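Carbone is going to be on the telly, and I've been dying to tell you

If you've tried to get a table at Carbone lately and been told the wait is long, it's going to get longer. Our favourite little place on the corner of Mill Row has been picked for an episode of Second Helpings, the food programme made by a production company called Plavido, and it goes out in October.

I've been eating there since it had four tables and a curtain for a toilet door, so I'm claiming this as a personal victory. The owners rang me the night before the crew turned up and asked if I fancied sitting in as a customer. I said yes before they'd got to the end of the question.

The programme goes round small family-run restaurants and picks one dish from each to make a fuss of. At Carbone it's the cabbage rolls, and quite right too. They're stuffed with pork and rice, packed tight in a tray and baked in tomato sauce until the edges go dark and sticky, and you get three to a plate with a lump of bread. They sold 427 plates of them last month, which the kitchen only worked out when the researchers asked for a number (there was a lot of flicking back through order pads, I'm told).
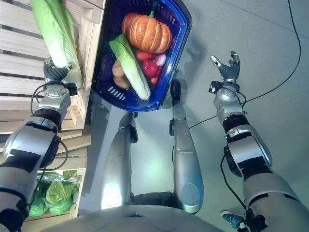

A long, pale green napa cabbage by the slatted crates.

The recipe started out with ordinary white cabbage and changed a few years back, when the kitchen ran short one weekend and tried the longer, softer leaves instead. The regulars liked them better. I was one of the ones who grumbled at first, and I take it all back. The leaves fold without splitting and they soak up the sauce beautifully.

Filming took one very long day. The vans were outside by seven in the morning, and by the time I wandered in at 11 the front room had lights on stands, cables taped across the floor and a man crouching under the coat hooks with a microphone. Half the tables had been shifted to make room. I was put in the window with a friend and told to eat normally. Have you ever tried to eat normally with somebody asking you to lift your fork again, but slower? I had the same mouthful four times. It was still delicious by the third. By the fourth I wanted a drink.

The kitchen had it much harder. It's a tiny kitchen, and there were two cooks, a camera operator and a sound person squeezed in there with both ovens going. They made tray after tray so there'd always be a fresh one to pull out on cue, and everything that wasn't needed on screen came out to us in the dining room. I've never been so full. My friend took two boxes home and didn't offer me either of them.
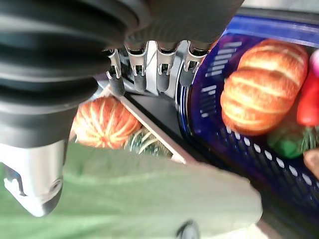 There's a second dish in the episode as well, a carrot and tomato soup that hardly anyone orders because it's written in small letters at the bottom of the menu. The crew tasted it at lunch and asked for it to be filmed that afternoon, so the whole running order got shuffled about and we all stayed on an extra hour. I had never tried it myself, which is a bit shaming after all these years. It's lovely - sweet and peppery, with a good spoonful of yoghurt in the middle - and I'd have it again tomorrow.

The crew wouldn't say much about what else is in the series. I did my best with the one having a cup of tea on the step, and all I got was that they had come to us from Dandov, where they'd been filming at a bakery, and that they were off up the coast next. The owners have been asked to keep the details to themselves until the programme has gone out, so I've promised not to pester them. I've kept to that so far.

What they would tell me is how it came about. Somebody had sent in a suggestion through the programme's website, the restaurant heard nothing for months and everyone forgot it, and then a researcher came in for dinner without saying who she was. She had the cabbage rolls and the plum tart and left a decent tip. The phone call came a fortnight later. The owners still don't know who put them forward. It wasn't me, I'm sorry to say, though I've not been rushing to correct people.

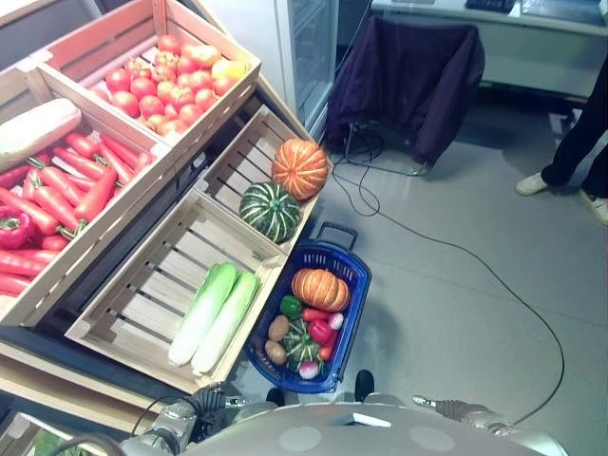 Now for the useful bits. Carbone is open for lunch and dinner as usual, and it's closed between half past two and five while they get the evening food going. There are still only 11 tables, and the owners say they've no plans to squeeze in any more, so do ring ahead if you're coming with a crowd. The price of the cabbage rolls is staying where it is until the new year at least. I asked twice to make sure.

On the night the episode goes out, the Fuler Hall across the road is putting it up on the big screen. There's room for 160 and it's free to get in, but you'll need a ticket, and you can pick those up from the counter at Carbone from the start of the month. Doors open at seven. The restaurant will be sending over trays of small cabbage rolls to pass round, and the hall bar will be open for beer, wine and squash.

I'll be the one near the front, hiding behind my hands when the window table comes on. If they've used the fourth mouthful I'm moving house!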